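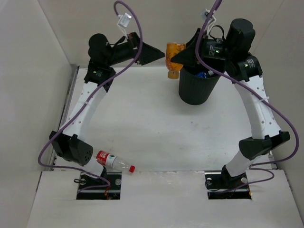

Tabletop bin, with an orange bottle and a red-capped clear one (item 3).

Clestholm > Shared Spaces > Meeting Minutes

Reading time: 4 min

Clestholm Building Users' Meeting
Minutes, May 2024

Present: one person each from the second-floor offices, the third-floor workrooms, the front desk and the cleaning contractor, Semwal. The first-floor studio sent comments in writing. Building management joined for items 2 to 4.

1. Minutes of the last meeting

Accepted with one change. The minutes said users "welcomed" the new bottle sorting rules. The third floor asked for "were told about." Changed.

2. Bottle collection results

Management passed around the one-page summary from Plukport, the hauler. It says 1,003 bottles were collected from the building over the trial and calls this a strong start. The second floor asked what the number was before the trial. Management said there is no earlier number. The second floor said in that case it could be a strong start or a drop and there is no way to tell which.

The front desk asked how the bottles were counted. Management believes by weight. The third floor pointed out that a bottle with a couple of inches of soda in it weighs a good deal more than one without, and asked whether Plukport had allowed for that. Management will ask.

The summary also says 80 percent of users find the rules easy to follow. Semwal asked who had been surveyed. No one at the meeting had been. The written comments from the first floor raised the same point, in stronger words.

3. Small bins on worktables

Management wants to keep the Flekeck bins, the dark ribbed ones that stand on the tabletops, and buy more for the second floor. The case for them is that people will throw a bottle away if the bin is within reach and will leave it lying there if it is not.

Several objections.

Size. The bin is narrow at the bottom and not large at the top. The third floor said a couple of drink bottles and a few odds and ends will fill it, and after that bottles go on the table beside it anyway. Semwal agreed that this is how the cleaners usually find them.

What goes in. The rules say bottles only. The blue thing and the small white thing visible in the bin in the photo at the head of these minutes were not identified by anyone present. The second floor said that if a bin takes whatever is handed to it, then it is a trash can and ought to be budgeted as one. Management said a label would fix this. The meeting was doubtful. The hallway bins have had labels from the beginning.

Caps. The Plukport rules say caps on. The old notice by the elevator says caps off. Both bottles in the photo have their caps, the orange one and the red one, so at least they are right by one of the two notices. Management will find out which is current and take down the other. The third floor asked that this not be recorded as completed until the notice is down.

Wrapped bottles. The orange bottle is wrapped in color, and the clear one has a label around it with bare plastic at the shoulder. The front desk asked whether Plukport treats these differently. Management said the leaflet shows only plain bottles. Semwal has heard both answers from drivers. It was noted that a sorting scheme ought to be able to say where an ordinary drink bottle goes.

Emptying. Semwal's contract covers floor bins. Table bins are not mentioned. The cleaners have been emptying them as a favor and would like that to stop or be paid for. Management offered 27 dollars a month for the building. Semwal will consider it but did not sound hopeful.

Decided: the present bins stay until the next meeting. No more are to be bought. The second floor asked for its view to be noted that a bigger floor bin by the door would do the same job.

4. Poster

Management showed a draft poster with the line "Every Bottle Counts." The third floor asked whether this was a reference to item 2. The poster was sent back for a version that tells people what to do with the cap and with any liquid left in the bottle.

5. Other business

The sink on the third floor is slow again. Reported twice, marked fixed twice.

The front desk would like its recycling cart returned.

Actions

Management: ask Plukport about the count, the survey and wrapped bottles. Settle the cap rule and remove the wrong notice.
Semwal: reply on table bin emptying.
All floors: keep items other than bottles out of the Flekeck bins.

Next meeting to be set once Plukport has replied.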